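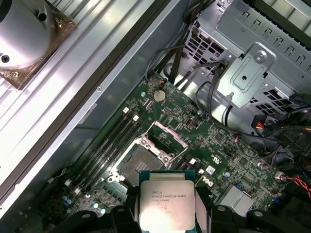
Workstation Renewal and Equipment Collection: Information for Departments

The Forura Institute will begin the next stage of its workstation renewal program in October. This notice sets out which offices are affected, what staff are asked to do before their equipment is collected, and how requests for retained machines will be handled. Department heads are asked to share it with all staff, including those on leave or on temporary assignment.

The program covers 295 desktop workstations at the Dokov and Busemen buildings. Equipment in the Gavrilă Library was renewed in the previous stage and is not included, with the exception of the two machines at the map desk. Laptops, printers and shared meeting room equipment remain on their existing schedules and should not be placed with items for collection.

Preparing for collection

Each department will receive its collection date in writing at least 11 working days in advance. Before that date, staff should move any files saved on the local drive to their assigned network folder. Files kept on the desktop or in the Downloads folder are not backed up automatically, and the Institute cannot recover them after a drive has been erased.

Staff who use licensed software outside the standard set should complete the Software Carryover form and have it signed by their department head. A separate form is needed for each workstation. Licenses tied to a particular machine may have to be released by the supplier before they can be used elsewhere, and this can take several days. Departments that know they hold licenses of this kind are encouraged to submit their forms early.

Keyboards, mice and monitors should be left in place unless the collection notice says otherwise. Personal items, including privately owned headsets, cables and desk lamps, should be removed. The asset label on each computer must stay attached. If a label is missing or can no longer be read, please report the room and desk number to the Equipment Office so that the record can be corrected before collection.

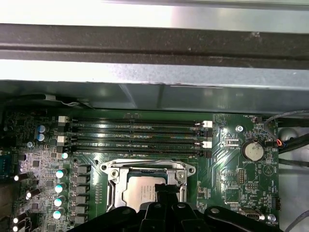 Some departments have asked whether they may hand over their equipment ahead of schedule. Early collection is possible where a room is being vacated or refurbished, and requests should be sent to the Equipment Office by the department's administrative contact. Individual requests from staff cannot be accepted. Storage space at the Busemen building is limited, and computers must not be left in the corridors or at the loading entrance at any time.

Retained and reassigned machines

A total of 36 workstations have been approved for retention. Most of these run older instruments or measuring equipment that depends on a particular operating system. Retained machines will be moved to a restricted part of the network and will not have access to email or general web browsing. Departments remain responsible for keeping a list of the people permitted to use them.

A further 17 workstations will be reassigned to the public reading rooms and the evening study program. They will be erased and given a standard installation before they are issued. Departments may not reserve individual machines from this group, although written requests for additional reading room places will be considered when the schedule is next reviewed.

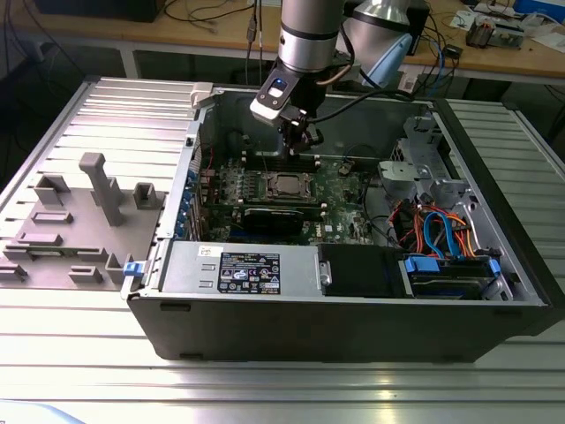 An open desktop computer, with the processor in its socket.

Data protection

All storage drives in collected equipment will be erased in accordance with the Institute's records policy. Departments that handle confidential personnel or research records may ask for physical destruction of the drives instead. This request must be made on the collection form itself; requests made by telephone will not be recorded. A certificate will be issued to the department for each destroyed drive and should be kept with its other records for the period stated in the policy.

Staff are reminded that they may not remove drives, memory or other parts from Institute computers themselves. Former Institute equipment is not offered for private sale.

Forms and the building schedule are available from the Equipment Office on the ground floor of the Dokov building and on the staff pages under Facilities. Questions about network folders should be directed to the Help Desk. Questions about licenses should be sent to the Equipment Office, marked "Software Carryover."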